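3.2 Materials and layout of the unpacking task

The domestic task which we studied is the one that follows every visit to the market: the shopping arrives in bags, and the fruit has to find its place in a bowl. In our interviews people called it "putting away the fruit" and gave it very little attention. Many of them did it while speaking on the phone. Yet when we asked the same people to say in which order they proceed, the answers were different from one household to another, and sometimes different from what the person did a minute later. For this reason we decided to fix the materials and to let only the order be free.

The materials were chosen by Despina Pop and Ileana Filip in February, after a pilot with real fruit. The real fruit was a problem. Peaches got soft spots after two days of handling, and participants began to avoid the soft ones, so that the order of placing was decided by ripeness more than by size or shape. We replaced everything by plastic fruit of natural size. The color is a little stronger than in real fruit, but in the pilot with plastic pieces the participants said that they could name most of them without help. The exception was the mangosteen, which was often taken for a plum. We did not correct this, as the name was not used in the instructions.

We wanted a set in which the pieces are clearly unequal. A bowl of apples can be filled in any order with the same result. A bowl which must hold one very large piece and several small ones cannot, and the person has to think where the large one will go. The dragon fruit has this role in our set. Besides being large it has scales with tips, and it does not sit well on top of round pieces. The star fruit is difficult in another way: its ridges make it lean against the neighbors. The round fruits are easy and can go in almost any gap.

The bowl is a peach-colored dish with a wavy, scalloped edge. Zamfira Toma compared it in the pilot with a plain dish from the same shop, Trindo, and found that people arranged the fruit with more care in the scalloped one. They turned pieces, moved the large fruit toward the front and looked at the whole before they stopped. With the plain dish they simply filled it. We kept the scalloped one for all sessions, with the understanding that our results may not hold for other bowls. The set as it was laid out on the gray marble-patterned floor of the cell, with the bowl toward the back and the bags on the left, is given in Figure 2.

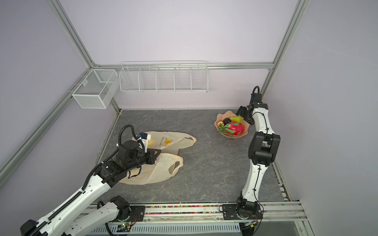 Figure 2. Fruit bowl and shopping bags in the work cell. The large dragon fruit lies at the front of the bowl and the star fruit at the back right.

The bags needed more discussion than we expected. Paper bags stand by themselves and stay open, so the person can look inside and choose. Net bags show everything from outside. A plastic bag with cut-out handles does neither of these: when it is put down it falls flat, the opening closes, and the fruit must be found partly by feeling. In the households of our survey the plastic bag was the most common – 305 of the 844 shopping trips in the diaries mentioned it as the only bag used – and we therefore selected cream-colored plastic bags. A printed bag was accepted after some debate. Horațiu Dinu feared that small bananas on the plastic would make people look for a banana, and in the pilot one person did ask for it. We noted the question and continued.

Two bags were used so that the order of the bags is also a choice. Some people empty the first bag completely before they touch the second. Others take the large pieces from both bags and come back for the small ones. This second way is slower in the beginning, but there are fewer corrections later, as we show in Section 4. In the diaries the second way was almost never described, even by the people who used it in the sessions. We think that the habit is so old that it is not noticed anymore.

The position of the bowl was kept constant. It was marked with four pencil points, which were checked before each session. The position of the bags was allowed to change a little, because a soft bag cannot be put down two times in the same shape. The handles could point to any side. We tried to fold the bags in a standard way, following a suggestion of Dorin Oprea, but a folded bag looked strange to the participants and several of them unfolded it first and smoothed it, which added a step that does not belong to the task.

Each of the 20 participants completed 12 unpackings, with a short pause in the middle. No time limit was given. The instruction was read aloud and was always the same: "Please put the fruit in the bowl as you would do it at home." It did not say what should happen with the empty bag, and this was intentional. At home the empty bag is folded, crushed, put in a drawer with the others or left where it is, and the persons have strong opinions about it. In the sessions most bags were left lying flat next to the place where they had been emptied. Three participants folded them each time in a small triangle, a method they had learned from their mothers.

An unpacking was considered finished when the person took the hands away from the bowl and said so. If a piece rolled out afterward, it was put back by the participant and the event was coded as a late correction. The coding scheme is described in the next section. It was first written for a study of kitchen drawers at Graltitz and was adapted here with few changes – mainly the category "support" was added for the cases where one fruit is held in place by another.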